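Sound Reinforcement for Large Rooms
Handout 4: Loudspeaker Layout for Speech

Revised 9/2/22

Read this before the design session. The worked layout uses the Junham hall drawings handed out with Handout 3.

1. Direct and reverberant sound

A listener hears sound straight from the loudspeaker and sound that has bounced off walls, floor and ceiling. Direct sound in open air drops 6 dB each time the distance doubles. The reverberant level stays nearly the same through most of the room. The point where the two are equal is called the critical distance. Beyond it, consonants start to blur.

Turning up the amplifier raises both levels together and leaves their ratio unchanged. To improve the ratio, use a more directional loudspeaker, move it closer to the listener, or add absorption.

2. Central and distributed systems

A central cluster keeps the voice in line with the person speaking. It needs height and a clear view of every seat. Columns, deep balconies and low beams usually rule it out.

A distributed system uses many small loudspeakers, each covering a short distance at low level. Spacing depends on mounting height, ear height and coverage angle. For ceiling units, take the radius of the covered circle at ear height, not at the floor - the difference matters under low ceilings.

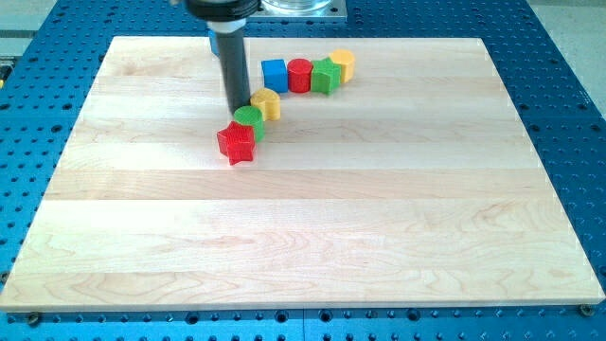
3. Delay settings

Sound travels 343 m per second in air at 20 degrees C. A loudspeaker placed 7 m further down the hall must be delayed by 20.4 ms to line up with the front pair on the same axis. A few more milliseconds are normally added so that the ear still places the voice at the front.

Junham has 2 delay zones. Work out both from the section drawing, then compare them with the values in the Itwood processor file.

4. Checks before sign-off

Confirm polarity on every line. Measure speech intelligibility with the ventilation running, at seated ear height, in each zone. Record the background noise level next to each reading.

Reading: Rind, course notes, section on column loudspeakers. Bring the Provent coverage sheet to the session.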